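FOR IMMEDIATE RELEASE

Wovbridge Basketball League Adopts New Timing System and Revised Playing Rules

WOVBRIDGE – The Wovbridge Basketball League will use a single electronic timing and scoring system at all of its venues when the season opens in October. The system, Skakik, is supplied by Mevunier and replaces the mix of consoles, portable shot clocks and paper score sheets used until the end of last season. The league has also revised its playing rules in areas that depend on the clock, and has confirmed arrangements for the Saarinen Cup, its postseason competition.

The changes apply to all 39 member teams in the men's, women's and under-18 divisions. Teams that play guest fixtures against clubs outside the league will follow the rules of the host club for those games.

Timing and Scoring

Each venue will have one Skakik console at the scorer's table, two shot clock displays and one main scoreboard. The game clock and shot clock run from the same console and stop together on the referee's whistle. In previous seasons the two clocks were operated separately at most venues, and differences between them had to be settled by the referee during play stoppages.

Time is shown in minutes and seconds until the last minute of each period, then in seconds and tenths. The shot clock shows tenths only in its last 5 seconds. The horn for the end of a period and the horn for a shot clock violation have different tones.

Fouls are entered by jersey number. The console shows the table crew a warning when a player is one foul short of disqualification, and team fouls reset at the start of each period. If power is lost, the console holds the score, clock and foul totals in memory. The table crew will keep a written running score at every game as a backup, and the written score stands if the electronic record cannot be recovered.
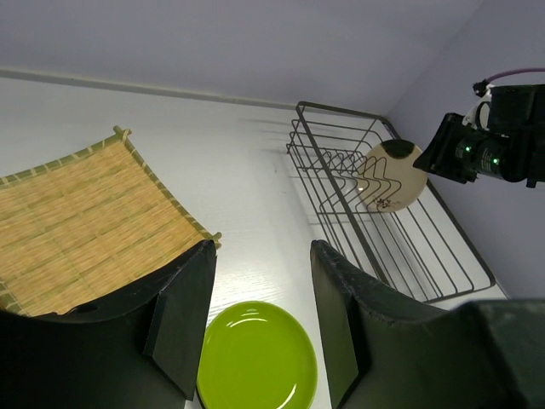 Revised Playing Rules

The following rules take effect with the first regular season game.

After an offensive rebound, the shot clock resets to 14 seconds. It previously returned to 24. The full reset still applies after a change of possession.

Each team has two timeouts in the first half and three in the second. Unused timeouts do not carry over to the second half or to overtime. A team may advance the ball to the frontcourt after a timeout in the last two minutes of the fourth period, provided it has possession in its backcourt.

Technical fouls for delay of game will be preceded by one team warning. The warning is recorded at the console and remains in force for the full game, including overtime.

Held balls continue to be decided by the possession arrow. The arrow is now part of the main scoreboard, and the separate table marker is withdrawn.

Table Crew Training

All table crews must complete one Skakik training session before working a league game. Sessions will be held at the Saarinen Fieldhouse in September. Each session covers console setup, clock correction, foul entry and the procedure for a power failure. A crew member who has worked league games in the past is not exempt.

Clubs should submit the names of their crew members to the league office before the end of August. A club that cannot supply a trained crew for a home game must notify the office so that a neutral crew can be assigned. The cost of a neutral crew is charged to the home club.

Saarinen Cup

The Saarinen Cup will be played in February at the Saarinen Fieldhouse, which seats 1,000 for basketball. The top 6 teams in each senior division qualify. The first and second seeds receive a bye to the semifinals. The remaining teams play a single elimination game, with the third seed meeting the sixth and the fourth meeting the fifth.

Ties in the final standings will be broken first by results between the tied teams, then by point difference in those games, and then by point difference across the full regular season. Forfeited games are not included in point difference.
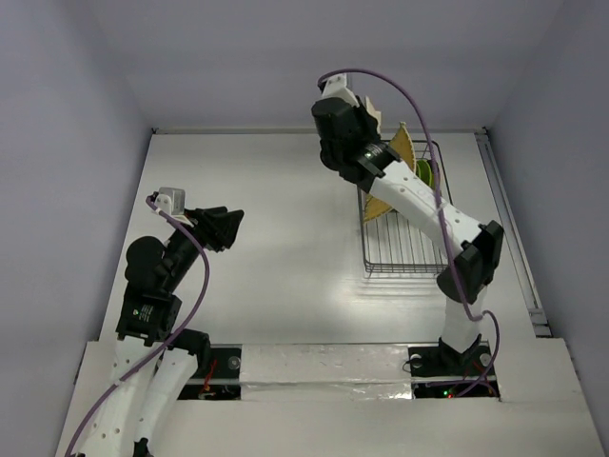 What happens if the shot clock fails during a game?

The referee stops play at the next dead ball and the table crew restarts the console. If the displays do not return, both are switched off and the shot clock is kept by hand at the table, with the time called aloud for the last 10 seconds of each possession. The game is not postponed for a shot clock fault alone.

Can a coach ask for a clock correction?

A correction may be requested through the team captain or head coach before the ball is next put in play. The referee makes the decision after speaking with the table crew. Requests made after the ball is live will not be heard, and a corrected time may not be reopened at the end of the period.

Schedule and Documents

The regular season schedule will be sent to clubs in September. The revised rules and the Skakik console guide are available on request from the Wovbridge Basketball League office. Clubs are asked to discard printed copies of last season's rules.

Media requests for Saarinen Cup accreditation open in January and should be sent to the league office in writing.

Issued by the Wovbridge Basketball League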